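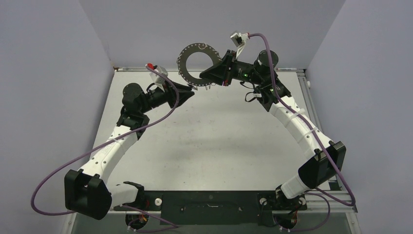

Murnby update: 582 down

The ring handover now stands at 582 recorded examples, which sounds impressive until you learn that the plan asked for that many by the end of March. We are choosing to be pleased anyway.

For those who skipped the last few newsletters (we have seen the open rates), the task goes like this. One arm picks up the metal ring, the other takes it, and a person at the controls does all the thinking for both. Each go is saved with the camera views and joint positions. Feed enough of these to the model and it should learn to do the job unaided. So far it has learned to approach the ring with great confidence and stop short of it.

Part of the trouble was us. When Makex went through the first batch, 40 examples had to go. In most of them the operator had dropped the ring, said a word the system doesn't record, and carried on as if it had been the plan. The model is a keen student and was picking that up nicely.

New rules, then. If you drop it, stop and mark the run as failed. Vary where the ring starts – the model has seen quite enough of your favorite spot. Sessions are capped at 200 attempts, after which everyone's wrists start making decisions of their own.

The Estham group will add 4 new starting layouts this month, and Sabbagh has promised a second set of rings with a different hole pattern. We'll retrain once both are in. Anyone who wants a turn at the controls can sign up on the sheet by the door. Experience is not needed and, going by the March data, may not help.

5 June 2020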